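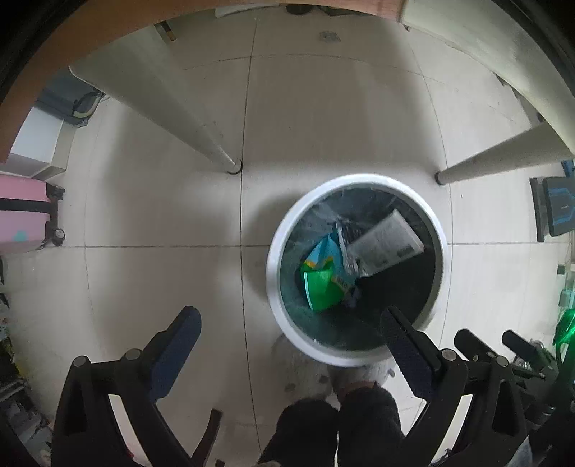
Search questions, tags, people

How do I get the office kitchen to stop smelling by mid-afternoon?

We're on the second floor of an old Multunstead building, and every day at 3 pm in August our break room smells like a wet dog that has been eating yogurt. I have cleaned the fridge. I have cleaned it again, with the shelves out. I've run lemon rinds through the disposal, which gave us lemon-flavored wet dog. The trash can gets a fresh dark liner every morning and by lunch it's holding a plastic cup on its side and a crumpled blue and green wrapper, so I don't think that's the culprit, but my boss is convinced it is and has asked me to "look into bins." The floor is big beige-gray tile with dark grout and it gets mopped twice a week with a product called Pralura, which smells of pine and regret.

Other facts, in case they matter. The room is 164 square feet and has one window, painted shut. There's a sink, a fridge, a dishwasher that we all treat as a cupboard, and a floor drain by the back wall. The smell is worst after it's been hot and best first thing in the morning. The building people came up, sniffed, said "huh," and left. I have a budget of 400 dollars and I'd like to spend as little of it as possible on bins.

Asked by secondfloor_sufferer

3 answers

Answer from Beat Widmer (accepted)

Floor drain. I'd put money on it before the fridge, the bin or the dog.

Under that grate there's a trap, a bend in the pipe that's supposed to hold water. The water is the only thing between your break room and the sewer. If the drain hardly gets used, the water dries up, faster in hot weather, and then the building breathes on you. Mopping doesn't help much because most of the mop water never gets near the drain.

Pour half a bucket of plain water down it tonight. Then pour a few spoonfuls of mineral oil on top, which floats and slows the drying. Cooking oil will do it too, but it goes rancid and you'll be back on this site in a month asking a new question. Come in tomorrow afternoon and sniff. If the smell is gone, put a reminder on somebody's calendar to top it up. I do mine every 6 weeks, more often in summer.

If it still smells, pull the grate and look. I managed an old building for years and found everything down there, including a set of keys and most of a birthday cake. Scrub the sides with a long bottle brush and dish soap. Don't go pouring bleach down after some other cleaner. You don't know what's sitting in there and you don't want to find out with your face.

After that, the dishwasher. Take the filter out of the bottom. If you didn't know it had a filter, well, there's your second suspect. Run it empty on the hottest setting once you've rinsed the filter, and leave the door open a crack overnight.

As for the boss: buy the cheapest lidded bin in the shop, fix the drain the same night, and let the bin take the credit. I've seen careers built on less.

Answer from kuster_fan_88

Get a Kuster. We got a Kuster at my work. It has a pedal and the lid comes down slow. Costs a bit but everybody likes it. Ours is gray.

Comment from secondfloor_sufferer: Did it fix a smell?

Reply from kuster_fan_88: We didn't have a smell.

Answer from mopbucketmary

I agree with Beat on the drain but want to stick up for checking the mop. If it's standing in its own bucket in a closet between cleanings, it's growing something, and twice a week somebody is painting that something all over your floor with a nice pine topcoat. Smell the mop. Not up close.

Wash the head hot, wring it, hang it up with the head off the floor. A new one is cheap. Also use less product than you think. Too much leaves a film and the film holds on to dirt. We used Cirkano at the school where I cleaned and the man who trained me poured it like he was watering tomatoes. The hallway was sticky for 30 years, as far as I know it still is.

And get a putty knife around that window. Score the paint along the seam, both sides if you can reach, and push gently. Old building, old paint, so check with the owners about lead first.

Comment from secondfloor_sufferer: Update. Water and mineral oil went in at 6 pm. Next day, no smell at 3, faint whiff of pine. The dishwasher does have a filter. I don't want to talk about the filter. My boss has ordered two bins.

Comment from Beat Widmer: Two! Ask for a raise.

Last updated: August

We use cookies to keep you signed in and remember your settings. Accept all / Manage choices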